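From: Stojan Kos
To: gripper-practice list
Date: 28 Apr 2021
Subject: Re: Pad condition limits for hand-held grippers, draft section 4

On the draft of section 4, the Treser group wrote:

> We are not in favor of a fixed replacement interval for finger pads.
> Our operators do short sessions on light objects and the pads outlast
> any number you could put in the text. The present wording, "pads shall
> be in good condition," is enough. If a limit is needed, we would accept
> a session count, but it should be a recommendation only.
>
> We also ask that 4.3 (open-gap check) be dropped. It duplicates the
> calibration step in section 6.

I agree on the first point and disagree on the other two.

A fixed interval is the wrong tool. I went through the Ustine log sheets, 216 sessions in all, and pad changes were recorded against 118 of them. The spacing between changes follows the object set and the operator, and I could not find a session count that would catch the bad pads without throwing out a lot of good ones. So no interval, either as a "shall" or as a "should."

"Good condition" is a different matter. Two inspectors at Brastex were given the same tool and the same sheet. One passed it and one failed it, and both could defend the result under the present text. The clause has to name what is being looked for. The defects I would list are edge lift where the pad meets the finger, loss of material at the corners, and any flap of pad material that stands out into the gap.

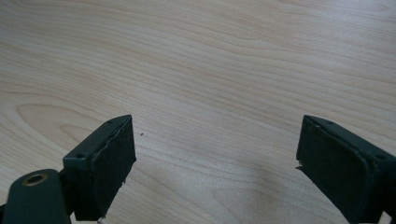 Fig. 1. Fingers open, nothing held. Ragged edge at the left pad seam, small torn flap at the lower corner of the right pad.

The coating wear on the right housing in Fig. 1 should not count against the tool. It is cosmetic, and the draft should say so, or people will start rejecting fingers for scuffed paint. The flap is the one I would fail. It juts into the space where the object goes, and with a thin or light part it can make first contact before the pad face does. Edge lift I would record and allow, up to a limit we still have to agree on. Stoyanova offered a figure at the last call but it was for a bonded pad on a metal finger, and I would not carry it over without a test.

On 4.3, I want it kept. Section 6 is done once per setup. The open-gap check is done at the start of each session, takes a few seconds, and needs no target or fixture. It also covers loose debris on the work surface between the fingers, which section 6 does not mention.

Proposed text:

4.2 Before each session the operator shall inspect both pads with the fingers fully open. A tool with pad material projecting into the gap shall not be used. Lifting at the pad edge shall be recorded. Wear of the finger coating alone is not a defect.

4.3 With the fingers open and no object held, the operator shall confirm that the gap and the surface below it are clear of debris - crumbs and pad fragments included.

Comments on the wording to the list, please. I would like both clauses closed before the June draft goes out.

Stojan Kos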